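2019-12-20

# Stitches, satsumas and a very long queue: our end-of-term robot suturing day

I promised I'd write up the suturing final for the newsletter, and I'm doing it on the train home with a bag of leftover satsumas on my lap, so forgive the state of it.

For anyone who missed the posters (there were plenty, Irfan went a bit mad with the laminator), the student robotics club at Arkumby held its first proper suturing competition this week. Teams had to place and tie stitches in a synthetic tissue pad using the two-armed training robot in the downstairs lab. Some teams drove both arms themselves from the console. Others had written code to handle part of the job and only took over when it got stuck, which was fairly often!

Six teams made it to the final. We'd started in November with a lot more than that, but coursework got in the way for some and the qualifying round got in the way for the rest. To qualify you had to pick a needle up off the pad, turn it the right way round in the jaws and pass it to the other arm without dropping it. I'd thought that would be the gentle warm-up. It was carnage. I dropped mine so many times that Ching-wen Hung, who runs the club and has the patience of a saint, quietly went off and made herself a cup of tea.

I should say that I wasn't competing in the final. I was on the timing desk with Izzati Subramaniam, which meant a stopwatch, a clipboard and a very good view of the big screen. Izzati's brother Rizal was in one of the teams, so she wasn't allowed to hold the stopwatch for his run and had to hand it to me. She watched through her fingers instead.

The rules changed about three times over the autumn, but the version we ended up with was simple enough. Each team had ten minutes on the clock. You scored for every finished stitch, with the knot pulled down flat and the tails trimmed, and you lost points for tearing the pad, dropping the needle or snapping the thread. There was simulated blood as well. That was Zulkifli Mandagi's idea, and I have to hand it to him, it made everything harder. Any team whose code looked for dark thread on a nice clean pale background suddenly had streaks of red to deal with too. There was some grumbling at the back. He just grinned.

The first team up was Plastville, named after the box of model buildings that has lived on top of the lab cupboard for as long as any of us can remember. They'd done most of the work in code and it was lovely to watch when it behaved. The arm would glide in, line up the needle and sweep it through in one curve. Then came the knot. The loop slid off the end of the grasper, and their program carried on quite happily tying a knot in thin air. They switched to manual and got two decent stitches in before the buzzer.

Grillent came next. (It was meant to be Brilliant. They filled in the form by phone and autocorrect won, and by the time anybody noticed, it was on the scoreboard.) This was Rizal's team, and they drove the whole thing by hand. They'd been booking the console every lunchtime for weeks and it showed. Rizal doesn't rush. He has this way of laying the thread out in a big loose loop before he does anything else with it, so there's always slack when he needs it, and the whole room went quiet watching him.
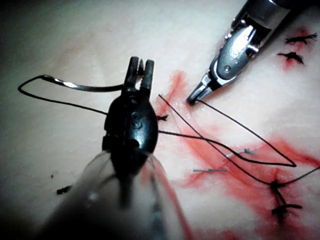 *Final day at the pad: needle in the black driver, the silver grasper on the thread, and knots already tied in the tissue.*

The wrist camera view was up on the big screen all afternoon, and I think that's what kept people in their seats. From across the room the robot doesn't seem to be doing very much, just a few tiny twitches. On the screen you're right down there with the needle, and every wobble looks enormous. A couple of first-years who had only come in for the mince pies ended up staying for the full three hours, and one of them has already asked me how to join.

Anyway, the scores! We ran a practice league alongside the build-up to the final, and Irfan Lau kept the numbers in a spreadsheet that he guards like a dragon. Between us we managed 519 practice stitches over the term, and 133 of those were in the last week alone, when everyone panicked at once. The lab was so busy that Ching-wen put a sign-up sheet on the door, and then a second sheet, and then a note asking people to please stop crossing each other's names out.

In the final itself Grillent took it with 104 points. There was a big cheer, the loudest of it from the timing desk, I'm sorry to say. Second place went to a pair of second-years who call themselves Goh and who I'd honestly never heard say a word before this week. They had a hybrid approach: the code placed the needle and pulled the thread through, then one of them took over for the knot while the other read out instructions in a sort of whisper. It worked beautifully for most of the run. They lost the lead on a dropped needle quite late on, and spent a painful stretch of time trying to pick it back up by the wrong end. Everybody in that room had been there, and there was a lot of sympathetic groaning.

Plastville came third and also won the Best Recovery prize, which was a chocolate orange.

I grabbed Rizal for a quick word while he was still a bit dazed. "I forgot the clock was there," he told me. "I thought we had loads of time left, and then the buzzer went and I nearly jumped off the stool." I asked if he'd do it by hand again next year. He said he'd like to try teaching the robot from his own recordings and see whether it picks up his bad habits as well as the good ones. Izzati said it would need to learn to leave its socks on the radiator.

Zulkifli was more interested in the teams that had struggled. He's been saving the recordings from the practice sessions - with everyone's permission, there was a form - and wants to go through them in the new year to see where the time goes. His hunch is that hardly anyone loses points pushing the needle through. It's all the fiddling in between: turning it round, passing it across, finding the end of the thread again once it's flopped somewhere unhelpful. Having watched a whole afternoon of it with a stopwatch in my hand, I'd put money on him being right.

For me the hardest thing to get used to on the console is that you can't feel anything. Your hands are expecting a tug when the thread goes tight and there just isn't one, so you have to learn to see it. Ching-wen tells beginners to watch the pad and not the thread, and to stop the moment the surface starts to pucker. I wrote that on the back of my hand in biro for my first session and still pulled a stitch clean out. You do get better though, I promise. By the end of term I could tie a knot that stayed tied, and I was so pleased I made my flatmate look at it.

A few bits of housekeeping before my stop.

The lab is closed over Christmas and opens again with the new term. Please don't email Irfan asking for the door code, he won't give it to you, I've tried. If you took a pair of the blue-handled scissors home by mistake then we'd very much like them back. Someone has also left a green scarf and one glove on the hooks by the sink.

Beginners' sessions will carry on in their old lunchtime slot and you don't need any experience at all, of robots or of sewing. I came along last year knowing nothing about either. You'll start by moving rubber rings from peg to peg, which is more fun than it sounds, and then go on to the needle once Ching-wen thinks you're ready. Bring a friend if you can, as it's much easier to learn with someone next to you who can say "left a bit".

There's talk of a spring competition too, perhaps with longer runs and a running stitch in place of single knots. Plastville want a fully automatic category. Grillent, unsurprisingly, don't mind either way. If you've got an opinion, put it on the whiteboard by the console, and please use one of the whiteboard pens this time and not the permanent one.

Big thanks to everyone who stayed behind to wipe down the benches, and to whoever brought the cheese straws. The spreadsheet with all the scores is going up on the club page over the weekend, once Irfan has finished colouring it in.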